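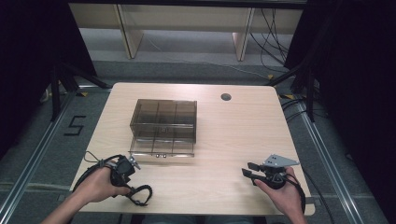
Compartment organiser in smoky-brown acrylic, set on the table.

How to set up a compartment organiser for small parts

By Keerthana Achari

A divided acrylic box is a good home for screws, spacers, beads, fuses, pen nibs and anything else that gets lost at the bottom of a drawer. Most people fill one in ten minutes and then spend the next year hunting through it. The method below takes an evening and should only need doing once. It applies to any rigid box with fixed or removable internal walls and a front or top that opens.

What you need

One compartment box
A flat table with enough clear surface to lay out everything that will go in the box
A shallow tray or baking sheet with a rim
Warm water, washing-up liquid, a soft cloth
A steel rule or tape measure
Small adhesive labels and a fine permanent pen
Masking tape
Tweezers, if you are storing anything shorter than your fingernail

Step 1. Clean the box

Empty the box completely. Wash it in warm water with a drop of washing-up liquid and wipe with a soft cloth. Do not use window cleaner, methylated spirit or nail varnish remover on acrylic. These can cause crazing, a network of fine surface cracks that starts in the corners where the walls meet and does not polish out. Paper towels leave hairline scratches, which show more on tinted plastic than on clear.

Stand the box open on one end to drain. Water sits in the corners of the compartments for a long time, and steel parts put in on top of it will rust. Leave it overnight if you can.

Step 2. Measure the compartments

Measure the inside width, height and depth of one compartment of each size. Write these down. Then measure the opening with the lid or flap in its normal open position. On some boxes the flap reduces the usable opening by a few millimetres, and a part that fits the compartment will not pass the lip.

Anything longer than the diagonal of the compartment goes elsewhere. Do not store parts bent or under tension against a wall. Glued dividers fail at the joint under a small constant load.

Step 3. Tip out and sort

Pour the parts into the rimmed tray, never straight on to the table. If the table has a cable hole, put a strip of masking tape across it before you begin. M2 screws go down these holes easily.

Sort in two passes. The first pass is by type: screws with screws, washers with washers. The second pass is by size within each type. Trying to do both at once roughly doubles the time and produces more errors. Lavanya Amin sorted 3,077 mixed fasteners for the Clollerel repair bench in August and found that most of her mistakes came from the first hour, before she separated the passes.

Put anything damaged or unidentified into a cup. Do not give it a compartment. If it is still unidentified after a month, recycle it.

Step 4. Plan the layout

Draw the grid on paper before filling anything. Work to these rules:

Most used parts go in the row nearest the opening.
Heavy parts go at the bottom. A box standing upright with steel along the top row will tip when the flap is opened.
Sizes run left to right, small to large, in every row.
Parts that look alike do not go side by side. Leave at least one compartment of something obviously different between M2.5 and M3.
Leave one compartment in each row empty.

The last rule is the one people skip. Without spare compartments, the first new part you buy goes in on top of something else.

Step 5. Fill

Fill each compartment to two thirds at most. Fingers need room, and in a box that opens at the front an overfilled compartment will spill over the lip. Sreekumar Marar uses the Forklow insert cups for parts under 3 mm, so that a whole cup can be lifted out and tipped. A cut-down bottle cap does the same job.

Use one hand to steady the box and the other to load. Acrylic slides on a smooth tabletop, and a fold of damp cloth under the base will stop it.

Close the flap and tilt the box slowly backwards and forwards. Listen for parts moving between compartments. If they do, there is a gap between the top of the dividers and the lid. A sheet of 2 mm craft foam cut to the inside of the lid closes it.

Step 6. Label

Label the outside, on the flap or along its lower edge. Labels inside the compartments get covered by the parts. Keep the wording short and put the size first: "M3 x 8 pan", not "pan head screws, M3, 8 mm". Black on white is easiest to read against tinted plastic.

Stick the label down, press for ten seconds, and leave the box for an hour before handling. Wipe the area first with a cloth dampened in plain water and let it dry. Skin oil is the usual cause of labels lifting.

For a large box, a code on each compartment and a list taped to the back works better than full names. Letters for rows, numbers for columns.

Troubleshooting

Flap drops open by itself: check that the box is level and that nothing in the top row is pressing on it. A worn catch can be packed out with one layer of clear tape.

Divider has come loose: use a solvent cement made for acrylic, applied with a fine applicator along the joint. Superglue leaves a white bloom and the bond is brittle.

Static: light parts such as nylon washers and seed beads cling to the walls in dry weather. Wipe the inside with a barely damp cloth.

Cannot see into the compartments: dark tints hide dark parts. Put black screws and black O-rings towards the front, or line those compartments with white card.

Maintenance

Check the box every few months. Return strays, top up, rewrite any label that has rubbed. A box of average size takes about five minutes.

Corrections to the solvent cement note came from Nithin Kurup.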